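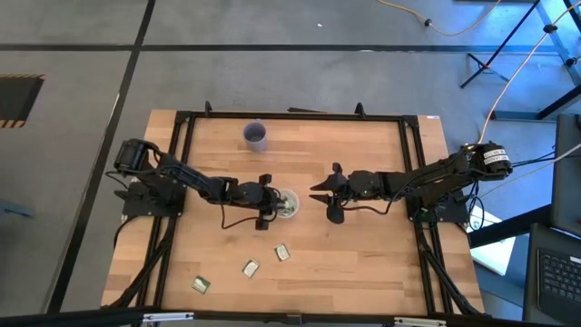
**From:** Vilmos Balogh
**To:** geum-build
**Subject:** Re: [geum-build] handover drops and cable drag

Ye-rin Gil wrote:

> Two things before I touch the Rallus config again.
>
> 1. Right arm faults on the long reach across the table. The log says over-current on the elbow, but only when the wrist is rotated past 100 degrees. Is this the cable again, or have the limits been changed?
>
> 2. The gripper closes on the clear cup until the wall buckles. I have the closing current at 500 mA. Man-sik says he ran lower on the old fingers. What value, and is it stored on the servo or in the config?
>
> Also, can we agree on where the zero pose is? My copy and the one on the workshop machine differ.

On 1: cable. The limits are as they were. The loop at the elbow is too short when the wrist turns outward, so the elbow motor is pulling against the cable as well as carrying the link. I have moved the tie back towards the shoulder on the right arm and left more slack at the wrist. The slack now rests on the tabletop near the gripper in some poses, so keep small items out of that corner until there is a proper guide. Gyu-bin has a printed clip in progress.

On 2: the value lives in the config and is written to the servo at start-up. If you change it on the servo directly it will be overwritten at the next restart. Try 300 mA and work up in small steps. The angular fingers touch the cup along a narrow line, so the same current dents it sooner than the old ones did. A pad would help more than another round of tuning.

For the handover itself, the left arm should hold still before the right one starts to close. At present the script only waits for the position target and takes no account of settling. I have added a delay of 13 control cycles, which is crude – the proper fix is to check joint velocity.
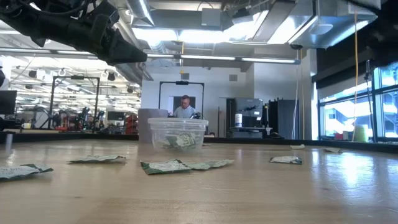 Last changed: August, 16:20

Paper notes are a separate problem. A crumpled one gives the fingers an edge to close on. A flattened one gives them very little, and the fingertips meet the wood first. Nandini suggests approaching at a shallow angle and sliding before the grip closes. I would try that at low speed only, with the downward force limit on.

Glare on the tabletop also upsets the note detection. Lowering the exposure is the first thing to try. A matt finish would be better, but it means taking both arms off, and I would like to leave the frame bolts alone while the calibration holds.

Zero pose: use the file on the workshop machine. Delete your copy, pull again, then run the homing check on one arm at a time. If the shoulder reading is still off, send me the log before re-zeroing anything.

Open items:

- cable clip, elbow side (Gyu-bin)
- finger pads, two thicknesses (Man-sik)
- velocity check in the handover script (me)
- shallow approach for flat notes (Nandini)

Vilmos

--
geum-build, Skendville shared workshop
Plain text replies, please. Quote only what you are answering.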